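31 May 2023
4 min read

I woke before six again, because of the light. The curtain in this flat is thin and I have promised myself a new one since last summer. I lay still and repeated the words from yesterday's choir practice, and I could remember the first two verses of the long song but the third was gone, as if somebody had washed it out of my head. We have the concert in June and I am the only alto who still holds the paper.

After coffee I walked to the allotment. It is 23 minutes from my door if I take the path behind the Takalo bakery, and longer if I stop there, and I stopped there. They had the rye buns with caraway. I ate one on the way and kept the other in my bag for eleven o'clock, but it did not survive until ten.

The beans have come up at last. I had almost given up on them. I sowed them too early, I think, in that warm week, and afterwards the nights turned cold and nothing moved. Now there is a crooked row with a gap in the middle where the slugs must have had their supper. I filled the gap with new beans from the same packet and put crushed eggshells around, although my neighbour on the next plot believes that eggshells do nothing. She uses beer. I do not like to buy beer for slugs.

The water tank is half empty and it has not rained here for a long time. The allotment society has written to all of us that we may fill two cans each in the morning and two in the evening, and please not with the hose. I find this fair. But someone had used the hose, the ground by the gate was dark with water, and the people who were there stood and looked at it and said very little. It is a small society and everybody guesses, and I guess also, but I will not write it down.

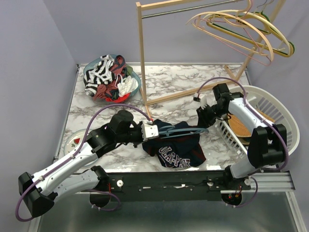 Mulch is what you need, wrote a woman from Flernby under my last entry, cut grass or old straw as thick as your hand, and then you can forget about the cans for three days. She says she learned it in a place where the summers are much drier than ours. I thanked her. I have no straw, but the man who cuts the grass by the football field leaves it in heaps, and this evening I will go with two sacks and ask him. I have practised the sentence in my head. After all these years I still practise sentences before I ask a stranger for something, and then mostly they answer "yes, sure" before I am at the end.

At home I did the accounts for the month, which I dislike, so I did them standing up at the kitchen counter. The new glasses cost more than I had planned. On the other hand, Tavares finally paid me for the translation of their catalogue, 998 words about garden chairs, and I had counted that money as lost. It came with a polite letter. They would like another one, roughly 2000 words this time, on parasols. I said yes at once and afterwards I was a little annoyed that I had not asked for a better price. Next time I will wait one night before I answer.

In the afternoon I tried to make the rhubarb cordial. The recipe wants 200 grams of sugar for each bunch, but what is a bunch? Mine had thick stalks and thin stalks together. I used my eyes - it became too sour, I put more sugar, and it became too sweet. With cold water and a slice of lemon it is quite good. There are three bottles in the fridge and one on the neighbour's doormat.

My sister telephoned while I was still sticky to the elbows. She asked if I will come in June, and I said after the concert, and she said that I always say after something. She is right in this. I looked at the trains when we had finished talking. The early one is cheap but you must change at a station where there is no bench, and the later one goes straight. I have written both times on the back of the Naneo receipt and stuck it to the cupboard with the fish magnet.

Now it is almost seven and I should look for the sacks. One of them has a hole in the bottom, I remember, but I believe grass will not fall through it. I will take the song paper in my pocket and try the third verse on the way.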